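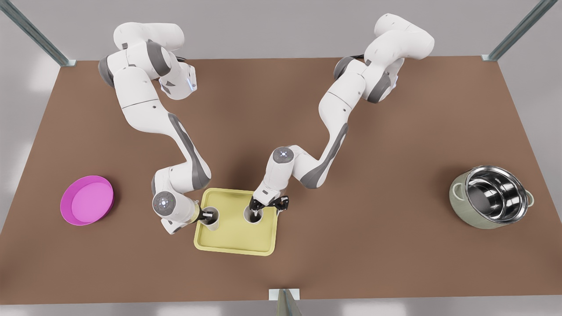

Print | E-mail

Break room and kitchenette check, Hirano building, 05/06/2024. Walked by K. Noguchi, comments by F. Huaranga. Cups are to be kept on a tray, upright, like the two white ones on the yellow tray, not loose by the sink. Room 615 still has them loose.

1. Exits clear - OK. Boxes gone from hall since February.
2. Extinguisher tag - OK. Pin in, gauge in green.
3. Microwave - FAIL. Door latch sticks. Tagged, do not use. Ishbel has the work order.
4. Kettle cord - OK now, moved off the edge.
5. Hot water at tap - set to 80, too hot for hand washing. Turn down, recheck.
6. Fridge - OK. Old milk tossed. Somebody label thier lunch pls.
7. Power strip - FAIL. 3 things on one strip incl. the 700 watt toaster. Plug toaster in wall.
8. Trays - check rims and corners for chips, wipe under the lip. No cracked ones back in the cupboard.

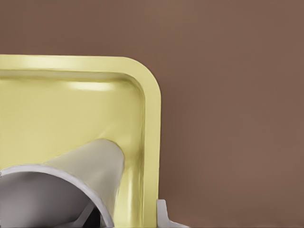 Item 8. Tray rim and rounded corner.

9. Floor by sink - mat curls up at one end, trip hazzard. Chiyo ordering new one from Wurkus.
10. First aid box - short on burn gel and small bandages.

Open: 3, 5, 7, 9, 10. Copy to I. Jaramillo.

E-mail this page | Print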